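Grapes, baskets and a planner that changes its mind

Ghada Majali talks fast and eats lunch standing up. She writes the grasp planner at Tromstead, and when I got there on Tuesday she was already arguing with Ákos Borbély over a timeout. Four seconds or eleven. They didn't settle it.

The software is called Niltura. It takes camera views, works out what's on the table and where fingers could go, and hands a path to the arm controller. That's the short version. The long version took her most of an hour and a whiteboard.

"Round stuff is fine," she says. "A lemon is fine. You get an ellipsoid, you pick the short axis, done. Grapes are where the math gets ugly."

Ugly how?

"There's no one shape. The bunch bends. The fitter wants to put a box around it, and the middle of the box can be plain table. So the old planner would go close its fingers on nothing, very confidently."

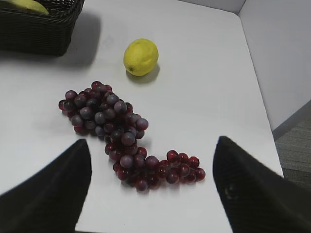

Wrist view: grapes between the fingertips, lemon behind.

The fix was to quit using boxes for anything long or curved. Niltura now traces a center line through the object and tries grasps along it, scoring each one for width and for what the fingers might bump on the way down. Bananas got better the same week, which she hadn't planned on. Borbély says he had. She threw a marker cap at him.

He does the control side. Came over from Mavosham, where he wrote motor drivers, and he still thinks most perception problems are timing problems. "The wrist camera and the fixed camera don't agree on what time it is," he told me. "You merge them anyway and now you have two lemons." Everything gets stamped on one clock now. He'd like that in bold, I said I'd see what I could do.

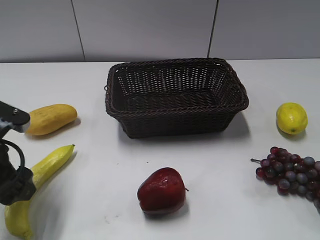 The basket is its own headache. Open weave, so depth readings go right through the gaps and come back as table or wall. For a while in December the map had the basket down as a cloud of little floating crumbs, and the planner was happy to route an arm thru it. Majali's answer was to stop trusting the points and fit a known model: rim first, then walls. "Find the rim and you know the rest. It's a basket."

She keeps a replay set of 1072 logged scenes and every change runs against all of it before it touches hardware. It was going to be 1000. "Then Okafor found bugs in the ones we threw out, so we put them back." Okafor is the replay tool, not a person. I had to ask.

What's still bad? Long list. Fruit touching fruit. Shiny skins. The planner will sometimes swap targets mid approach becuase a new score comes in a hair higher, so the arm dithers. Borbély wants a penalty for switching. Majali thinks that hides the real problem, wich is noisy scores. They're testing his version first, hers after lunch.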